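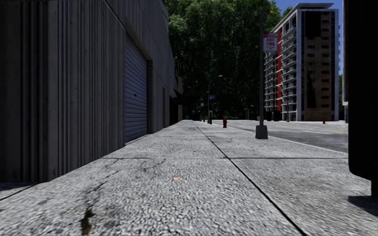
La acera, con sus juntas y alguna que otra grieta, camino de los árboles.

Caminar despacio, o lo que aprendí de un verano sin coche

Queridas lectoras, queridos lectores:

Os escribo con la ventana abierta y el café ya frío, que es como suelo terminar estas cartas, y con muchas ganas de contaros por qué este mes el boletín viene dedicado casi por entero a los paseos. La culpa la tiene el taller mecánico de Fanberg, que se quedó con mi coche a principios de julio por una pieza que tenía que venir de no sé dónde y me lo devolvió cuando el verano ya se estaba despidiendo. Al principio me enfadé muchísimo, lo reconozco (mi hermana os lo podría confirmar, porque le tocó escucharme por teléfono varias noches seguidas), pero después se me fue pasando y ahora casi me da pena tener otra vez las llaves colgadas en la entrada.

El caso es que de mi casa a la biblioteca de Tullden hay 2 kilómetros. Yo habría jurado que eran bastantes más, y es que en coche, entre los semáforos y las vueltas para aparcar, el trayecto se me hacía eterno. A pie son veintitantos minutos si voy con prisa y casi una hora si voy como a mí me gusta, parándome a mirar los balcones y a saludar a todos los perros. La primera semana llegué siempre acalorada y con los pies doloridos por culpa de unas sandalias preciosas que no sirven para nada. La segunda me compré unas zapatillas feas, comodísimas, y ahí empezó de verdad el verano.

Muchos conocéis ya a Ludivine Pichon, que llevó la sección de huertos de este boletín hasta la primavera pasada y que ahora anda metida en mil cosas. Fue ella quien me propuso salir a caminar juntas a las 7 de la mañana, antes de que apretara el calor. ¡A las siete! Yo, que no he madrugado por gusto en mi vida, le dije que sí pensando que al tercer día encontraría una excusa. No la encontré. Ludivine camina en silencio la primera media hora, y luego, sin avisar, empieza a hablar y ya no para: de las higueras, de su nieto, de una receta de berenjenas que le había salido regular, de una novela que me tenía que prestar y que todavía estoy esperando (Ludivine, si lees esto, sigo queriendo la novela). Yo me fui acostumbrando a las dos partes del paseo, y creo que la del silencio me gustaba tanto como la otra.

Caminar con alguien es una forma de conversar muy distinta de sentarse frente a frente. Como las dos miráis hacia delante, se pueden decir cosas que en una mesa costarían más, y si la otra persona tarda en contestar no pasa nada, porque siempre hay un cruce o una cuesta que ocupa el hueco. Mi padre y yo tuvimos así nuestras mejores conversaciones, yendo a por el pan los domingos de invierno, él con las manos a la espalda y yo intentando llevarle el paso. Me he acordado mucho de él estos meses.

También he caminado sola, claro, y ahí es donde he descubierto mis manías. No soporto volver por el mismo sitio por el que he ido. Necesito llevar algo en el bolsillo, una castaña o unas monedas, para ir dándole vueltas. Y canto bajito, siempre la misma canción, una que ni siquiera me gusta. Si alguno de vosotros se ha cruzado este verano con una señora de zapatillas feas murmurando un estribillo, ya sabéis a quién habéis visto.

Varios me habéis preguntado por correo qué recomiendo para empezar, y me da un poco de apuro dar consejos en algo que hace todo el mundo desde que cumple un año, pero allá van unos cuantos. Empezad por un recorrido corto que ya conozcáis y repetidlo hasta que os sepa a poco; para mí fueron 15 minutos, hasta la panadería de Poulain y vuelta, con el inconveniente evidente de que en la panadería venden unas napolitanas buenísimas. Bebed agua antes de salir. Dejad el teléfono en el fondo del bolso, con sonido si os quedáis más tranquilos. Los zapatos, ya usados, nunca de estreno. Y si un día no apetece, no se sale, que para obligaciones ya tenemos las demás.

Younes Benmoussa, que atiende el mostrador de préstamos y a quien debemos la estantería nueva de viajes, me ha preparado una pequeña selección de libros sobre el asunto: diarios de caminantes, un par de novelas en las que los personajes no paran quietos y un tomo enorme sobre senderos antiguos que pesa tanto que, según él, conviene leerlo sin moverse de la silla. Los tenéis en la mesa de la entrada durante todo septiembre. Se prestan por el plazo de siempre, y los que estén fuera se pueden reservar en el mostrador o por teléfono. Yo me he llevado dos y solo he empezado uno, el más fino, que va de una maestra que recorre a pie los pueblos de su comarca, y lo estoy leyendo a sorbitos para que me dure.

Y ya que estamos, una invitación. A raíz de aquellos madrugones con Ludivine nos hemos juntado un grupito de más de 7 personas, y queremos seguir durante el otoño, a una hora algo más cristiana. Quedamos en la puerta de la biblioteca a media mañana y vamos hasta el parque de Jusstead, al paso de quien vaya más despacio, con una parada larga en los bancos. No hay que apuntarse ni traer nada. Si llueve poco se sale, y si llueve mucho nos metemos en la sala de lectura a tomar algo caliente y a criticar el tiempo. Los perros tranquilos son bienvenidos, y los nerviosos también, si su dueño tiene paciencia.

Me encantaría, además, que me escribierais contándome vuestro paseo preferido, el de ahora o el de cuando erais pequeños. El mes que viene publicaré unas cuantas respuestas en esta misma página, con vuestro nombre o sin él, como prefiráis. Podéis dejarlas en el buzón de la entrada o contestar directamente a este correo. No hace falta que sean largas - ya me encargo yo de alargarme por todos, como habréis notado.

Un abrazo grande, y hasta octubre.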